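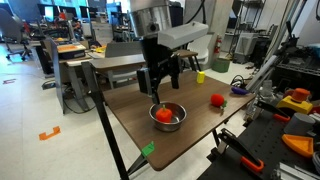

Six weeks with the Trevness hand controller now, so time to write this up before I forget the annoying parts. Short version: good, buy the second grip, ignore the manual. We use it for demos on pick and place, mostly toy vegetables in and out of a steel bowl. Pepper in the bowl, tomato next to it, eggplant off toward the side of the table, and someone drives the arm through it over and over until the policy has enough to chew on. Not glamorous. But it's the kind of job where a bad controller ruins your whole week, and we've had bad controllers.

What I had before: a Clutau spacemouse type thing (fine for nudging, awful for anything with a wrist turn in it) and before that straight kinesthetic teaching, grab the arm and shove. Shoving is still the best way to get a feel for a task. But your hands end up in the wrist camera view and then half your data has knuckles in it.

Setup

Took an afternoon. Should of been an hour. The base station wants its own USB port, not a hub, and the manual says this on page 19 after telling you to plug everything in on page 2. Once paired it stays paired. Driver is OK on Linux, I didn't try anything else. Mapping the grip axes to the tool frame is done in a text file and the signs on yaw are backwards out of the box, for us anyway. Flip it, move on.

Clamp for the base is weak. Use your own.

Feel

Really nice. Light, trigger has enough travel that you can close the gripper halfway and hold it there. This matters a lot for the bowl. Coming down with one finger right at the rim is where everybody crashes, and with the old mouse thing I'd hit steel probably every third try. With the Trevness you get a clutch button under the thumb: let go, reposition your hand, press, carry on. Arm doesn't jump. New people get it in ten minutes.

Scaling is good too. I run it at half speed for the approach and full for the carry. There's a dial for it on the grip, which sounds dumb until you've tried to find a slider in a GUI with your other hand.

Round stuff is easy. The eggplant is not, you need to roll the wrist to line up with it and my own wrist does not go that far, so clutch, roll back, clutch again. Those pauses end up in the recording. We trim them now. If you don't, the policy learns to stop and think for a second above every eggplant, kind of funny on Monday, not funny by the end of the week.

Recording

The bundled software is called Song and it's the weak point. Logs pose, trigger, button state, timestamps, and takes in two camera streams. When it works you press one button to start and one to end an episode and there's a delete-last button that I use constantly. When it doesnt work you find out later. We did 500 episodes in the first stretch and 13 of them had the wrist camera running behind the pose data. No warning. I wrote a little checker that compares the two and throws out the bad ones, and since the December update I haven't seen it again. Still run the checker.

Export goes to a plain folder per episode, thank god. No cloud account.

Versus the Satusau

Signe Hellström down the hall has the Satusau leader arm, the small copy arm you move and the big one follows. I borrowed it for two days. For anything with contact it's better, no question, because you can feel roughly where the joints are and you don't run the elbow into a limit without noticing. Wiping with the sponge, better. Stacking, better. But it takes up a whole corner of bench, it's tied to one arm model, and my shoulder was wrecked after a long session. The Trevness I can use sitting down for most of a morning.

If you only have one arm and it's never going to change, get the leader arm. We swap arms, so.

Bad stuff, quick list

Battery lasts a morning, not a day. Second grip fixes that, one charging, one in use.
No force feedback, just a buzz when the gripper stalls. The buzz is late.
Trigger squeaks now. A drop of silicone fixed it for a week.
Price. 2000 with one grip, and the spare is extra. Ouch.
Support answers emails, but slow.

Would I buy it again, yes. The demos are smoother than anything we recorded before and I throw away way fewer. Take one star off for Song and half for the clamp. Three and a half out of five, maybe four if they fix the softare.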